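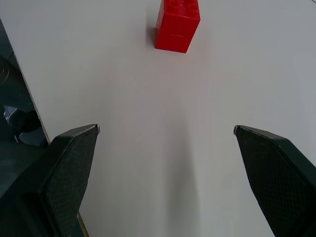 Ticket: Wrist camera pose estimate jumps when the gripper opens
Component: Padix perception node
Reported by: Rizal Tuhumury
Status: Resolved, leaving open for comments until the October release

What happens
The pose of the red brick is steady while the arm holds still with the fingers half closed. Command a full open and the estimate shifts 7 mm to the left, then stays there. The planner (Stestetti, default settings) takes the new pose at face value and the approach comes in off center.

What I expected
Finger position should have no effect on an object well beyond the fingertips.

Tried so far
- Redid the hand-eye calibration. Same jump.
- Locked exposure and white balance. A little less noise, same jump.
- Replayed the recorded log through Padix offline. Same jump, which was great news, as I could stop bothering the arm and debug at my desk!
- Turned off the finger mask. Jump gone.

Update, 2:40 pm
Found it, and it's a fun one. The finger mask is drawn from joint state, and on a full open it switches to a second lookup table. With that table loaded, the segmenter drops its color threshold to the fallback value of 200, and the soft shadow on the left of the brick gets counted as brick. The box grows on one side and the center goes with it.

Fix
Both tables now read the threshold from the same config entry. Patch is on the Kolář branch, 3 lines plus a test. If you keep your own config, delete the old mask_open_threshold key or it will still win.

Checked
Ran 2,000 logged images through the patched node, fingers open and closed. Largest shift between the two is now under 1 mm. I love how clean the overlay looks in the Hinel viewer with the mask and the box both switched on - try it if you haven't.

Still to do
The node should print a warning when it uses a fallback threshold. I'll open a separate ticket for that.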